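Drullgate Breathing Cushion, a review

I've sat on plenty of meditation cushions, and this one (200 dollars, ouch) is a joy!
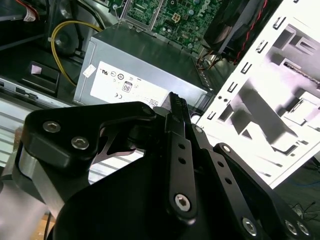
Comfort

My hips stay level and my knees finally drop. Buckwheat fill, zip cover, very quiet.
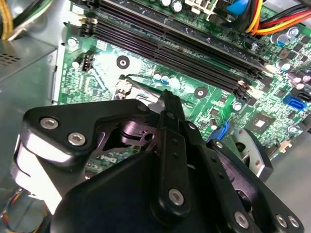

Zerouali wrote in that hers felt too tall until she scooped out 2 cups of hulls.

Does it suit beginners? Mostly, if you start with short sits.

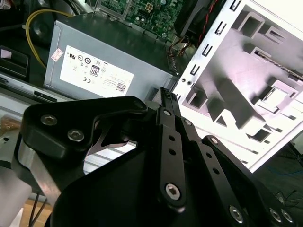 Can the cover be washed? Cold cycle only, then line dry.

I'd buy it again. 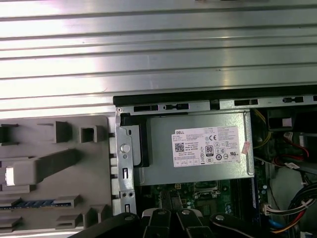 Posted by Tonmont Sitting Group | May 11, 2023

I took mine to the July retreat last year and slept on it too.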